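Jelulent played Brondness on the second night of the Distance tour, and the promoter would like everyone to know it was a triumph. Nieto, the firm behind the show, said 388 people came through the doors. The hall looked thinner than that from the back, and when asked whether the figure meant tickets sold or tickets scanned, a spokesman said only that it was "the attendance".

The band came on 7 minutes before the advertised time, catching out a good part of the bar queue. They played for almost 120 minutes, which is generous, although a long stretch of that was tuning and talk. The sound was muddy for the first two songs and much better afterwards.
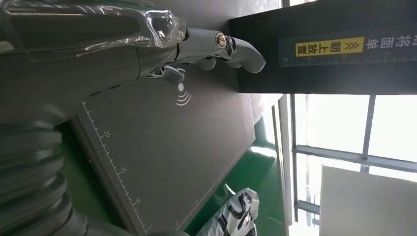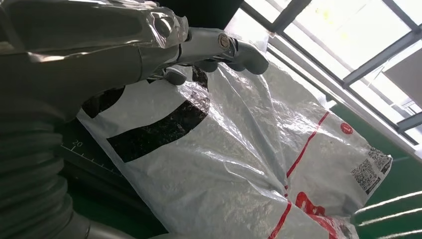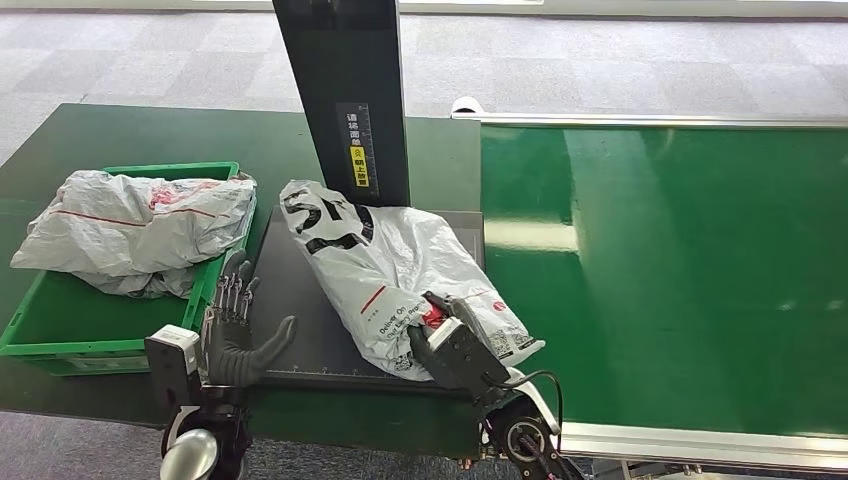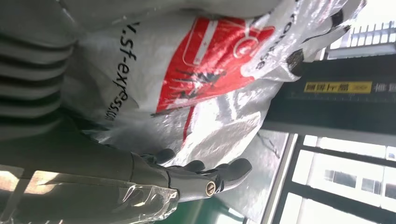 Merchandise was the sore point. Fans who ordered the tour shirt in January were told it would reach them before the first date, and several at the stand said they were still waiting. Nieto blames the couriers. A white plastic bag with sf-express.com printed on it is easy enough to come by, but it says nothing about when a shirt was posted, and the firm would not give a dispatch date. The same shirt was on sale in the foyer, in every size, at the full price.

Rainer Harms, the tour manager, said all outstanding orders would be "sorted very soon". He made a similar promise in the spring, according to a message one fan showed us on her phone. Asked about refunds, he said people should email the shop.

Nieto also says a return visit to Brondness is "more or less agreed". The hall has no booking in its diary and would not comment on talks. Anyone tempted by the early ticket offer, which opens on June 24, 2026, may want to read the terms first, as the booking fee is not refundable if the date falls through.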